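Folding and Storing Bed Linen: A Guide for Residents

Issued by Treseck Residential Services, Housekeeping Office
Revised 1 August 2024

This guide explains how to strip a bed, fold the linen and return it to storage in the condition in which the next person will need it. It applies to all furnished rooms managed by Treseck. Residents who use their own bedding may follow the same method, although only linen supplied by Treseck is subject to the storage rules in the last section.

Before you begin

Wash your hands and make sure the linen is fully dry. Cotton that feels cool to the touch is often still damp, especially along the hems, and should be left on the rack for another hour. Damp linen must not be placed in a closet under any circumstances.

You do not need a table. The bed is the largest flat surface in most rooms, and it is the right height for most adults. Leave the bottom sheet on the mattress while you work and pull it smooth at the corners. Small wrinkles in the sheet do not affect the result, but loose items such as socks, chargers and paper should be moved before you lay anything down.

Step 1. Roll the quilt

Spread the quilt across the bed with the outer side down. Fold it in half lengthwise and then in half again, keeping the piped edges together as closely as the filling allows. Press out the air with your forearms, starting at the closed end. Roll the quilt firmly toward the open end and set it down with the loose edge underneath, so that its own weight holds it closed.

A rolled quilt keeps its shape better than one folded into a square and leaves fewer hard creases in the filling. Place the roll near the head of the bed with the pillow, leaving the rest of the bed free for the smaller pieces.

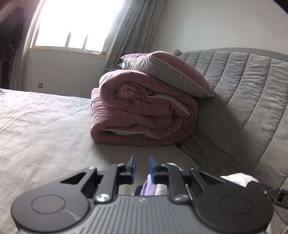 Quilts with a contrasting edge should be rolled so that the edging can be seen from the front of the shelf. Staff use the edging to tell one size from another, and a roll that hides it will have to be opened and done again. If the roll will not stay closed, tie it with a strip of cotton tape. Do not use elastic bands, which mark the fabric and perish in storage.

Step 2. Sort the smaller pieces

Separate colored pieces from white ones before folding. Lavender, pink and gray items may be stored together. White items go on their own shelf.

Check each piece for stains and open seams as you pick it up. Anything that needs attention should be placed in the repair bag marked Kitmont, with a note stating the room number and the nature of the damage. Please do not attempt to mend linen supplied by Treseck. Kitmont collects the bags from the housekeeping office and returns the pieces when they are ready.

Step 3. Fold the white pieces lengthwise

White cloths and pillowcases are folded along their length first. Lay the piece flat, bring one long edge over to meet the other and smooth it from the center toward both ends. Fold lengthwise once more to make a narrow strip.

The second fold is usually the difficult one. Air becomes trapped on the folded side and the cloth puffs up along that edge while the other side lies flat. Hold the strip at one end and draw the side of your hand slowly along its length. Repeat until the thickness is even. If the corners at the far end do not meet, open the last fold only and correct it there.

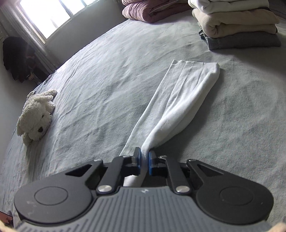 A white cloth folded lengthwise, with the thicker fold along its right side.

Step 4. Fold to shelf size

Bring the two short ends of the strip together and fold once more. The finished piece should be no deeper than the shelf, with the closed fold facing outward. Pieces with a raised or rounded corner should be turned over and pressed by hand before they are stacked.

Ironing is not required. Residents who prefer ironed pillowcases may use the board in the laundry room, provided that the iron is unplugged and left upright afterward.

Step 5. Return the linen to storage

Linen closets on each floor are fitted with Foketti shelving. Quilts and pillows go on the bottom shelf, colored pieces in the middle and white pieces at the top. Stacks should stand clear of the door so that it closes without pressure.

Treseck currently holds 1,386 pieces of linen in circulation, and each carries a woven Rautiainen label inside the hem. The label must not be removed. A piece returned without one cannot be checked in and will remain on the resident's account until it has been identified.

Each resident may keep two complete sets in the room at any time. Additional sets are available on request for guests, and should be returned within two days of the guest's departure. Winter quilts are issued in December and are folded and stored in the same way.

Questions about this guide should be addressed to Elli Peltonen at the housekeeping office. Printed copies are kept beside the linen closet on each floor.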